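2019-06-11 - por Prenska, higiene técnica
Tempo de leitura: 2 min

1/ Notas sobre desincrustante ácido em máquinas de lavar louça de cúpula. Produto testado: Fluder, concentrado líquido. Não se aplica a alumínio nem a mármore.

2/ Diluição para manutenção: 66 ml por litro de água. O depósito da máquina em causa leva 7 litros, logo 462 ml por enchimento. Dosear com copo graduado, nunca a olho.

3/ Retirar cestos e filtros. Esvaziar, encher com água limpa, desligar o doseador de detergente. Detergente alcalino e ácido na mesma cuba anulam-se. Com cloro é pior - liberta gás tóxico.

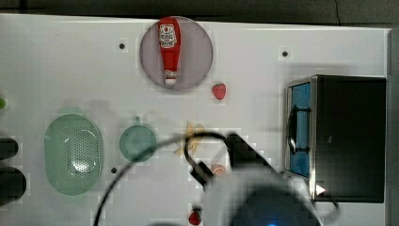
4/ Correr dois ciclos sem louça, parar dez minutos, correr mais um. Escoar e enxaguar duas vezes. Se o pH da última água ficar abaixo do da rede, repetir o enxaguamento.

5/ Comparei com o Katley em maio. Remove o mesmo calcário na resistência, mas faz mais espuma e a bomba perde pressão. O Panyasiri em pó não dissolve bem abaixo dos 40 graus.

6/ Intervalo: na minha máquina, desincrustação a cada 675 ciclos. O contador marcava 1458 na última e já havia crosta nos braços de lavagem. Com água descalcificada o intervalo pode ser maior.

7/ Luvas de nitrilo e óculos. Guardar o bidão fechado, na vertical, longe da lixívia. A ficha de segurança fica junto da máquina - no escritório não serve a quem está a dosear.

Última atualização: corrigido o tempo de paragem no ponto 4.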